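Hanging wire rack for sauce bottles, is it up to the weight?
Kitchens & Storage > Small kitchens

tilly_marrow
Hoping for some opinions before I commit to this. Our kitchen is tiny and all the sauces used to live at the back of the cupboard over the hob, where I'd knock three over to get at one. So I've bought a two-tier wire rack (it's the Rondlow one, 11 quid) and we've been trying out what goes where. I cook a lot of Thai food so it's mostly tall glass bottles — soybean paste sauce, Maggi, fish sauce and so on.

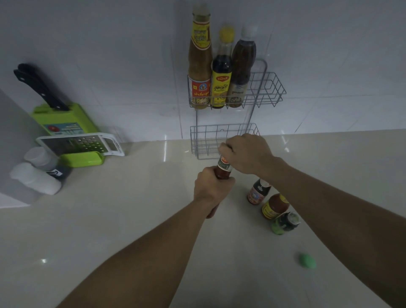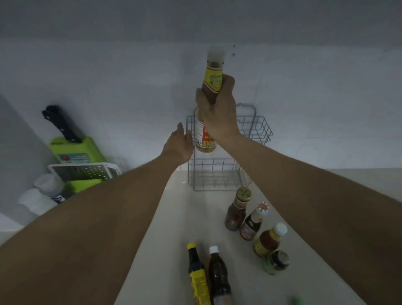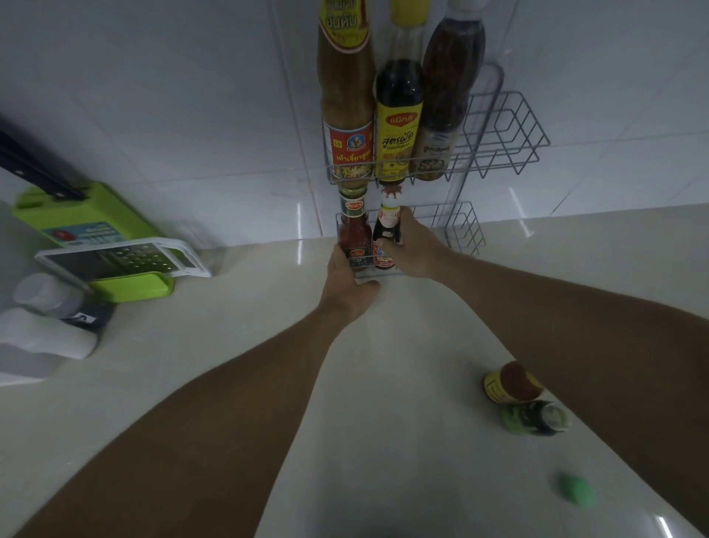 My worry is the weight. I put five full bottles on the kitchen scales one after another and the heaviest came to 789 g, so it all adds up. Do I keep the tall ones up top, or is that asking for trouble? And does anybody else find the bottles lean into each other?

panhandle_pete
Tall ones on the bottom, every time. Weight low down, light stuff high up, same as loading a van. I had a Vimska rack that I filled the other way round and it tipped forward every time I took the soy sauce out.

Consuelo Lozano
I'd disagree with Pete there! The bottom basket on these is usually the smaller one, and if you stand a tall bottle in it you've got the top basket in the way of the neck. You end up tilting the bottle to get it out and then there's fish sauce down your tiles. Tall on top, short underneath. I've had mine like that since I moved in and it's been fine.

panhandle_pete
Fair point about the necks, but it's still a lot of glass hanging off one loop. What's it hooked on to, Tilly? If it's one of those sticky hooks I'd have it down tonight.

tilly_marrow
Ha, no, it's a proper screw. My brother-in-law drilled it for me and grumbled about the tiles the whole time. I do take the point about the necks though, I hadn't thought of that at all.

brinewater
Leaning is normal, the wires are too far apart for round bottles. I cut a strip of that rubbery drawer liner and laid it along the bottom of each basket. Stops the sliding and catches the drips as well. You have to wash it every couple of weeks or it goes horribly tacky, mind.

mrs_oddsocks
Am I the only one who thinks oyster sauce belongs in the fridge once it's open? Same for chilli sauce. I'd only put the fish sauce and the soy out on the wall, and then you've hardly any weight to fret over.

Consuelo Lozano
Oyster sauce yes, I'll give you that one, the label on mine says to chill it after opening. Chilli sauce has always lived on the side in our house and we get through it so fast it hasn't time to go off.

brinewater
Fridge for oyster sauce here too. But my fridge door is full of mustard so I do understand the temptation.

tilly_marrow
Oh dear, mine's been in the cupboard since September. Right, that one's going in the bin and the new one can go in the fridge door. Which frees up a space on the rack, so I might move the sesame oil in (it's only a little bottle).

panhandle_pete
Put it on the bottom then, and give the top tier a good tug now and again to check the screw. I still say you'll want a second hook.

mrs_oddsocks
Wipe the bottle necks before they go back as well, the soybean one especially. It dries like glue round the cap.

tilly_marrow
Will do! Off to find some drawer liner — does it matter which sort, brinewater, or is the cheap roll all right?

brinewater
Cheap roll's fine. Get the one with holes in.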